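Board index > Manipulation and learning > Data collection

Thread: Is anyone getting real value out of teleop demos for dish loading?

ratchet_paul
April 24, 2022
Posting this because I am about to sign off on another batch and I am no longer sure I believe in it. We have a two-arm setup at work, Franka arms, side by side at a table with some kitchen stuff on it. The task is plates into a dish rack. A person drives the arms by hand, we record the whole thing, and the recordings go to the learning people. So far we have 401 demos. The policy trained on them puts a plate in the rack when the plate starts about where the operators usually start it. Move it a hand's width toward the mugs and you get a very confident arm pinching air.

The answer from the learning side is "collect more." It was also the answer at 243. I asked what number would make them stop asking and did not get one.

I'm not against teleop. I'm against paying people to do the same motion again and calling it a dataset. Most of our demos are one arm grabbing the rim, tilting the plate up and carrying it over, with the other arm open and waiting. For anyone who wants to see what the work looks like:
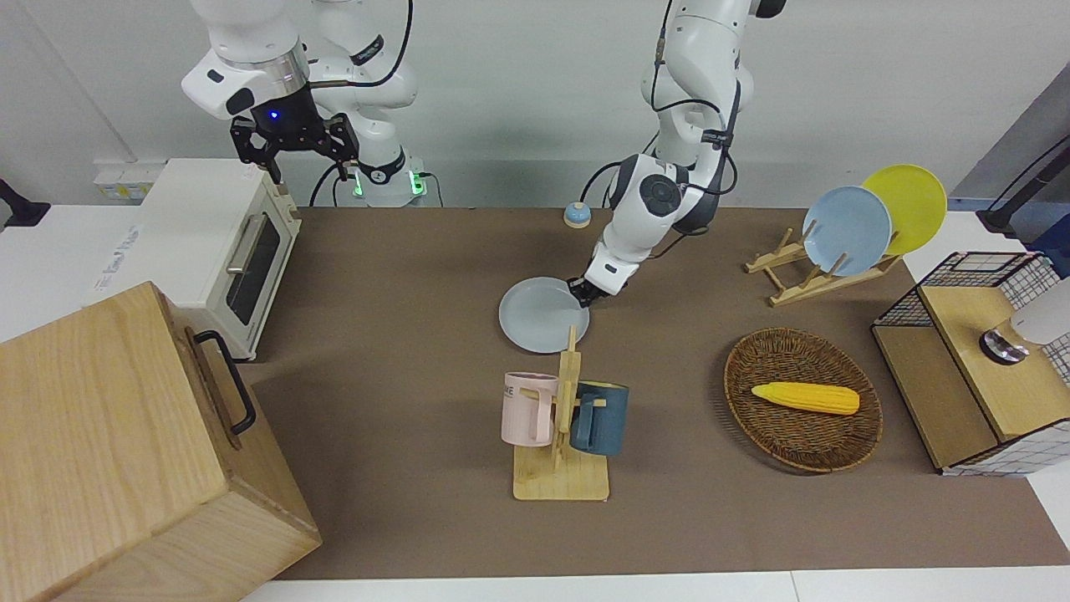
Left arm has the plate by the rim, two slots' worth of plates already in the rack.

Yes, there's a lot of other stuff on the table. That was a decision from above. The corn, the mugs and the toaster oven are there so the model "learns to ignore clutter." My guess is it learns where the clutter is and uses it as a map.

Questions:
1. Did anyone see a real jump from more demos of one task, with nothing else changed?
2. How do you decide a demo is bad? Our rule is "plate ended up in rack," and I think that rule is garbage.

Skorby
Your guess about clutter is right, in my experience. We had a drawer task with a cereal box that never moved. Took the box away and the success rate fell through the floor. The box had nothing to do with the drawer.

On 1: no. We went from 100 demos to a lot more and the curve was flat until we started forcing the start positions to vary. Print a sheet of start poses and make the operator follow it. They will hate it. People drift to whatever start makes their wrist comfortable.

tincup
Going to disagree with both of you a bit. We did see a jump with only more data, same task, same operators. I think what happened is that the operators got better, so the later demos were cleaner and the early mess got diluted. You could call that quality instead of quantity, but all we did was keep going.

Also, 401 is not a lot for two arms. You are asking it to learn what the second arm should do while the first one is busy, and that's a big part of every recording.

ratchet_paul
> 401 is not a lot for two arms

Compared to what? I keep hearing this and nobody attaches a number that comes with a test. If the second arm just hangs there for most of a demo, then I'm collecting a large set of examples of an arm hanging there.

Did you keep a held-out set of start positions the operators never saw? If the test starts came from the same habits as the training starts, your jump might be the model getting better at your operators' habits.

tincup
No held-out set. Fair. The jump was in trials we ran with the objects put down by hand, by the same people.

Skorby
So, the same habits.

tincup
Yes, fine. It still worked better on the bench than it had the month before, and the bench is where we needed it to work.

gravelroad9
On question 2, "ended up in rack" is a terrible rule and you should drop it today. Things we tag instead:

Regrasp. Operator grabbed the rim, let go, grabbed again. We keep some of these on purpose but they get their own tag.
Pause longer than a couple of seconds in the middle. Operator was thinking, model learns to freeze.
Contact with anything that isn't the plate or the rack.
Wrong slot, if you care about slots. Do you? You never said.

Went through our December recordings with that list and threw out more than I want to admit. Training on what was left did no worse. That told me a good share of what we'd paid for was doing nothing.

ratchet_paul
We don't care about slots. Maybe we should. One operator always fills from one side and another one puts it wherever the arm happens to be, and both count as good. So the same view can have two different right answers in the data.

The tags look useful. Pauses especially. The plate flat on the table is where everybody hesitates. There's very little rim to get a finger under, so they hover over it and nudge and hover again.

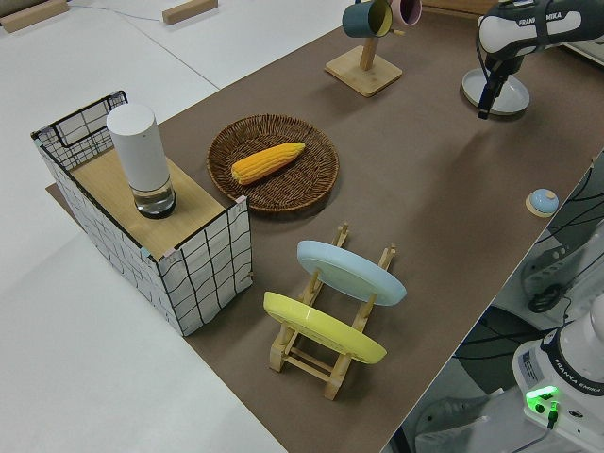 Shayne Hollis would tell you the hovering is the most useful part of the recording and you should leave it in. The argument, which I've heard more than once, is that a policy needs to see someone be unsure near the object and then recover, and that a set of perfect grasps teaches it nothing about being slightly off. I only half buy it. Recovery, yes. Five seconds of dithering, no.

gravelroad9
Half buying it is where I ended up too. Keep the nudge, cut the dither. The trouble is somebody has to sit and cut it, and that somebody was me.

Flendano
Reading this as the person who drives the arms at a different shop. Couple of things from that chair.

We hesitate on flat plates because we can't judge depth on a screen. Give your operators a second view, or let them stand where they can see the rim, and half your pauses go away without any tagging. Nobody asked us for a year.

Second, if you pay or praise by demo count you will get demos that all look alike. I can do the same start with my eyes shut. A new start is slow and I fail more, and the failures didn't count, so guess what I did.

ratchet_paul
That's the most useful post in here and I don't love what it says about how we run ours. Our tally sheet has one column. It's completed demos.

Do your operators drive from the wrist view or from something overhead?

Flendano
Overhead, plus my own eyes if I lean. Wrist view is good for the last bit, when the fingers are closing, and it makes me seasick for the rest. I'd still want a high view facing across the table. From there you can at least tell which side of the rim you're about to close on.

Skorby
Agree on a high view, with the warning that if the operator uses a view the policy doesn't get, you're recording decisions made from information the model will never have. We got bitten by this. The operator leaned over and looked, and the model can't lean.

tincup
That one I'll sign without arguing.

ratchet_paul
OK, checked with the person who set up our cameras. We do have one high up that looks across the table, it's recorded, and the policy gets it. The operators just weren't shown it. I have no explanation for that. Pulled a still so you can tell me if it's good enough to drive from:
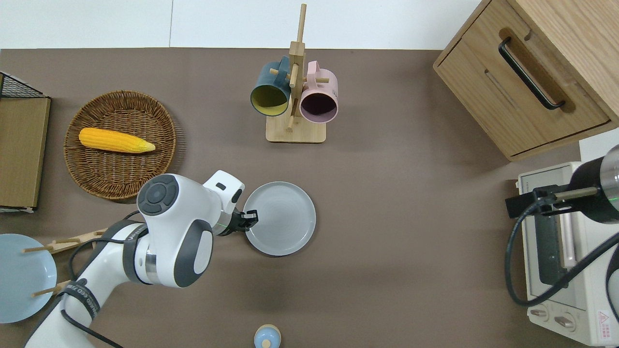

Fingers on the left side of the rim. The rack is down in the lower left corner.

My worry is the rack. There isn't much of it in the picture, and the rack is half the task.

Flendano
Good for the grasp. I could close on that without hovering. I wouldn't want to place from it. Tilt it or move the rack.

gravelroad9
If you move the rack, move it between sessions as well. Otherwise you have fixed the view and kept the same old problem.

ratchet_paul
Plan for now, and feel free to pick at it. No new batch until the tally sheet changes. Start poses off a printed sheet, failures count toward the tally, rack position changes each session. 100 demos that way, then train on those alone and compare with the old 401 on starts that none of the operators have seen. If the 100 lose badly I'll come back and say so, and tincup can have the thread.

I still expect the learning side to ask for more whichever way it goes.

tincup
Use different people to place the test objects. Not you either, you know which starts break it.

ratchet_paul
Noted. I'll get somebody from the front office to put the plates down.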